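3.2 Gripper setup and pad maintenance

The hand-held tool used at Prasovano carries the same finger assembly as the Stovov cell, so pads and plates can be swapped between them. Each finger is a light gray plate with a ribbed magenta pad on its inner side. Pads are changed after 4000 grasps or at the first torn rib, always as a pair – a new pad facing a worn one shifts the grasp center. 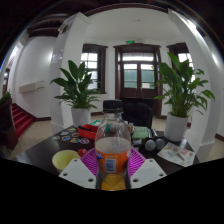

Figure 2. Bottle held upright between the ribbed pads; screw holes visible on both plates.

After a pad change the plate screws are tightened in two passes, with the jaws open. The jaws are then closed on a clear bottle with a black screw cap and an orange label, and both pads are checked for contact along the ribs. The smooth wall makes slip easy to detect. A hold of 30 s without visible rotation is accepted.

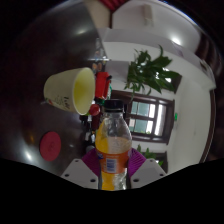

Page last changed: 14 May 2021

The check is repeated with the tool turned on its side. A partly filled bottle is preferred, as the moving liquid loads the pads unevenly. If the bottle creeps, the pads are removed, wiped and refitted before any change is made to the closing force. The Catow procedure of 2012 adjusted force first, and the Prokopenko pads wore quickly under it. Plates with enlarged screw holes are not reused.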